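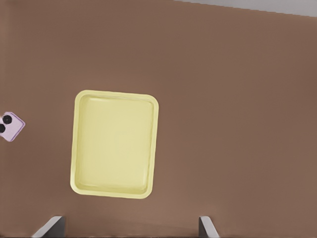
Is Vrettos worth a new deal at Jotard after that season?

For one more year, maybe, and on less money.

hedby_end
Less money? 30 starts in midfield and he never hid.

gumede77
Never hid, never passed forward either. I watched most of those starts. Papadakis did his running for him.

hedby_end
Papadakis was hurt until May, so I doubt that.

gumede77
Fine, the back half then. Still wouldn't give him two years.

Harer Road
The club says "talks are positive." They said that about the last keeper and he was gone in a week. I'll believe it when he signs.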